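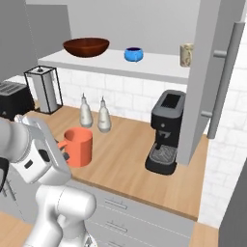
FEATURES | House & Habits

The Counter Always Wins

July 2019

My mother-in-law's kitchen in Estwood had 2 feet of counter, and on it she made Thanksgiving dinner for longer than I have been able to vote. She rolled pie crust on the ironing board. The turkey rested on top of the dryer under a bath towel, and guests learned to ask before moving any laundry.

Last spring my wife and I redid our own kitchen, largely so that we would never have to live like that. We now have more counter than some diners. I made a grilled cheese on Saturday's newspaper last week because there was no room to put down a plate.

I brought this up with Jonas Kaufmann, who has been cutting and fitting countertops out of a shop on Egger Road for most of his working life, and he looked at me the way a dentist looks at a man who has just said he flosses.

"Everybody wants more counter," he said. "Then I go back in August to fix a seam and I can't find the counter."

Kaufmann is a broad, slow-moving man with a pencil behind each ear. He says the left one is the good one. His shop smells of sawdust and coffee, and the sample wall by the door holds 327 little squares of stone, wood and things pretending to be stone or wood. People come in, he told me, and take home a dozen. They live with them for a month. They hold them up to the window in the morning and again at night, they quarrel, one of them cries in the car. After that they pick the one they liked first and cover it with mail.

The mail is where it starts. In our house a seed catalog arrived two days after the new counters did and lay down by the sink as though it had a reservation. A dental bill joined it. Then came a phone charger that fits no phone we own, and a bowl I had bought for lemons, which held lemons until it held batteries. By the end of the month we had what I can only describe as a skyline.

There are people who will help you with this, for money. I sat in on a Sunday class called Clear by Supper, held in the basement of the Estwood library and taught by a woman in very clean sneakers. She handed out colored stickers. Green was for things you touch every day, yellow for every week, and red for things you should be ashamed of. The man beside me had brought photographs of his kitchen on his phone and kept showing them to me with something close to pride. He owned a bread machine, a rice cooker, a device for making one hot dog, and a fondue set still taped shut. He put green stickers on all of them.

"I might touch it," he said.

I went home and tried the system. My wife had a green sticker on the coffee maker before I had finished explaining, and another on the radio, which hasn't worked since we moved. I put a red one on the juicer. It was her juicer. We had a short talk about that, and a longer one about my cookbook stand, and the stickers are now in the lemon bowl with the batteries.

The product world has noticed our trouble and would like to sell us something to put on it. I sent away for the Jondness, a revolving two-level rack that is supposed to win back a corner. It cost $39 and is the size of a hatbox. It did win back the corner, for itself. Next I tried the Stesent, a set of stacking trays in what the catalog calls "oat." The trays stack very well. They are stacked on the counter now, waiting for me to decide what goes in them.

Kaufmann's own kitchen, when he let me see it, turned out to be small and a little dark, with a counter of plain butcher block he had salvaged from a school cafeteria. There was a toaster and a dish rack. I asked him how he managed it. He opened the door to the dining room, where I saw a table in outline only, under coats, tile catalogs, a sewing machine and a canoe paddle.

"We eat in front of the TV," he said.

He had a job that afternoon, a couple on the north side who were putting in an island with a 400-pound slab on top. They had asked for an overhang and outlets at both ends. He figured they would be very happy with it until the first delivery of school forms. I asked whether he ever tried to talk people down to something smaller, and he gave this real thought, moving one of his pencils to the other ear.

"I've got a boat payment," he said.

Contact the Editors | Subscriptions | © 2019 All rights reserved | Back to top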